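Kundico Support Portal
Ticket: Fleury two-arm cell, finger pads wearing and spares quote
Status: Closed, order placed
Category: Spares and consumables / Pre-purchase advice
Opened: August 22, 2023
Site: Jamov, bench room

Opened by customer

We run one Fleury two-arm cell bought through you. I am working on the equipment budget and have 3000 pounds left to cover the cell until the new money opens in April. I need to decide what to spend it on, and I would like advice before I raise the order.

The fault that started this is slipping. On small parts the right arm closes and the part slides out towards the tip. It happens on the keys more than on the toy bricks. The left arm does it less often. There are no error messages and the gripper reports a normal close each time.

What I have done so far:

Restarted the controller. No change.
Ran the gripper homing routine on both sides. No change.
Wiped the inner faces of the fingers with a dry cloth. Slightly better for an afternoon, then the same again.
Swapped the part. Same result with a second key.
Raised the grip force one step. Fewer slips, but the thin tags get pushed sideways.

I also have a quote from Dustum for their spares kit at 1339 pounds. It covers fingers for both arms, a roll of grip material and two replacement cables. I don't know if we need all of that. If the problem is only the grip surface I would sooner buy the roll by itself and keep the rest for something else.

Reply from Kundico support

Thank you for the detail. Before anyone spends money, please send a view from the wrist with the fingers open, and tell us if the fingers are the originals. Please also confirm which firmware the right gripper shows on its status page.

Customer reply

Fingers are the originals on both sides. Firmware is the same on both grippers and matches the version on your download page. 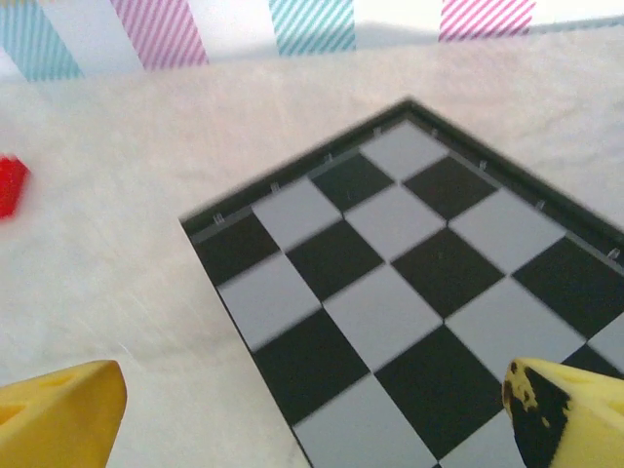 Grip material is the item I most want to settle. Your parts list has it as a consumable, but there is no figure for how long a piece should last, so I can't put a yearly amount against it. On our right-hand finger the black patch on the inner face has gone mottled and there are yellow spots coming up inside it. I would like to know at what point you would call that worn out. If the answer is "when it starts slipping" then I can plan for that, but I need to keep some on the shelf, as the lead time on the Dustum quote is six weeks.

Reply from Kundico support

Yellow coming up inside the patch is past the point where we would replace it. Once the finger is exposed the contact becomes uneven and small flat parts will turn or slide. That would fit what you report.

There is no fixed life for the material. It depends on what is being picked and how often. We suggest you log the date each time you fit a new piece and use your own log for the budget after that.

We would not move the grip force up any further. Please put it back to where it was.

Can you tell us the following:

Are both arms doing the same tasks, or does one do more of the metal parts?
Is the cable free to move through the full reach on both sides?
Are you picking from a bare table or from a mat?

The cable question is there because cables are the expensive part of the Dustum kit, and you may be paying for two you don't need.

Customer reply

Force is back to the original setting.

The arms share the work but not evenly. Most of the keys end up on the right because of how we lay things out. We pick from the bare table. There is an oval mat on the left side at the moment but it isn't a general picking surface.

On the cables, I moved both arms by hand with the power off and neither one pulled tight. Nothing snagged on the elbow. The outer sleeve has no splits that I could find. The loops at the wrist are quite wide and they do cross the forearm, so I want to know if that is normal routing.

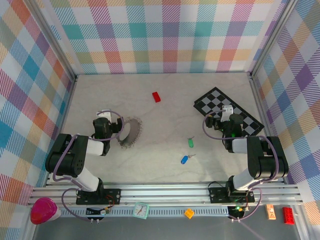

Both arms reaching in over the table, with the cable looped at each gripper.

One more thing on layout. If you think the table is too crowded then say so now, because a parts tray is on my wish list and it would come out of the same 3000.

Reply from Kundico support

A wide loop at the wrist is normal. It needs enough slack for the wrist to turn fully both ways without pulling on the connector. What you don't want is a loop that can catch on a part or drag across the table during a low pick. If it ever does, shorten the loop by moving the slack back towards the base and fixing it there.

From what you have told us we see no reason to replace either cable. Please take them out of the order and ask Dustum for a price without them. They do sell the fingers and the material separately, although the list prices add up to more than you might expect against the kit.

The table is not too crowded. We would not buy a tray to fix slipping. It may help with repeatability, so treat it as a separate item and a lower priority.

Next test, please: place one tag by itself on the open table, away from other parts, and run the right arm on it 19 times at the original force. Then move the fingers from the left arm over to the right arm and run the same again. Note how many are held to the end of the lift. If the fault follows the fingers, it is the surface. If it stays with the arm, we need to look at the gripper.

Customer reply

I can do that this afternoon. Is it all right to use the tags while the rest of the set is still on the table? We have a metal holder with a long run of split rings on it, and tags get hooked on to that as part of the job. 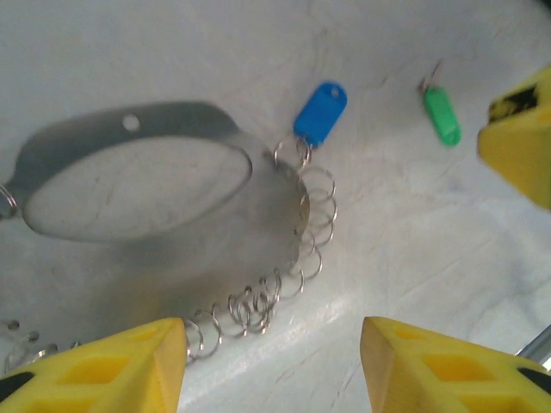

I ask because a tag joined to something heavy needs a different pull from a loose one, and I don't want to mix the two in the results. If loose tags are the fair test then I will use only those and leave the holder for afterwards. I would also like to run the joined ones at some point, as that is the job we will be doing most over the winter, and the spares budget ought to be based on it.

Reply from Kundico support

Use loose tags only for the comparison. Move the holder well clear so the wide end of the finger cannot touch it on the way down.

Agreed that the joined ones should be run later. Metal rings are harder on the grip material than plastic is, so if that job increases you should expect to change the material more often. For planning we would allow double what you have used up to now, and then correct it from your log after a couple of months.

Customer reply

Results, loose tag, original force, 19 attempts each:

Right arm with its own fingers: 6 slipped before the end of the lift.
Right arm with the fingers from the left arm: none slipped.

I then put the right-hand set on the left arm and it slipped there too. I didn't do the full run on that side as the point seemed clear enough.

So the fault follows the fingers. I have put everything back where it was and marked the sets with a pen on the outside face so that they don't get mixed up.

Reply from Kundico support

That rules out the gripper. No repair or return is needed and we will not charge for a call-out.

Two options:

Option 1. Buy the grip material only. Clean the old patch off completely with a plastic scraper, wipe the face, leave it to dry overnight and fit the new piece. Cheapest. Allow half a day with the arm out of use the first time you do it.

Option 2. Buy the material and one spare set of fingers. Fit new material to the spare set on the bench, then swap the sets over in a few minutes when the old one wears. The arm stays in use.

With a six-week lead time we would recommend option 2 for a cell that runs most days.

Before you order, check the shape of the finger near the tip. If the slope has been worn flat or chipped, new material won't sit properly and you would need two sets.

Customer reply

Checked both sets on the bench. No chips and the slope is intact, it is only the surface. I also looked at them fitted and fully open, as you suggested on the phone. 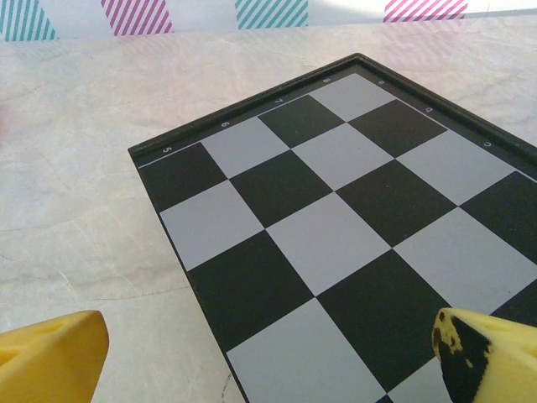
Fingers open over the a8 corner of the board, right arm.

Going with option 2. I have asked Dustum to requote without the cables and with one spare set. Even if they came back at the full 1339 it would leave 1661 for the rest of the period, so there is room for a second roll of material. I would sooner hold that than the tray.

Remaining questions, mainly for my spreadsheet:

Does the roll go off if it sits in a cupboard?
Do the spare fingers come with fixings?
Is there a discount if I put both rolls on one order?

Reply from Kundico support

The roll keeps well if it stays in its bag and away from direct sun. Write the opening date on the bag.

The fingers come without fixings. You reuse the ones already on the arm. We can add a packet of screws to your next delivery at no charge, please reply to this ticket with the address if it has changed.

Discount is a question for Dustum as the order is with them. Ask before you send the purchase order, they don't adjust it afterwards.

Customer reply

Address is the same. Dustum have requoted and the order has gone in for one spare set and two rolls. Cables and tray left off. I have put the tray on the April list.

Until the delivery arrives the right arm is doing the bricks and the left arm is doing the keys. Happy for you to close this.

Reply from Kundico support

Closed. Screws will be sent separately in a small padded envelope. If slipping continues with new material fitted, reply here and the ticket will reopen with the test results attached.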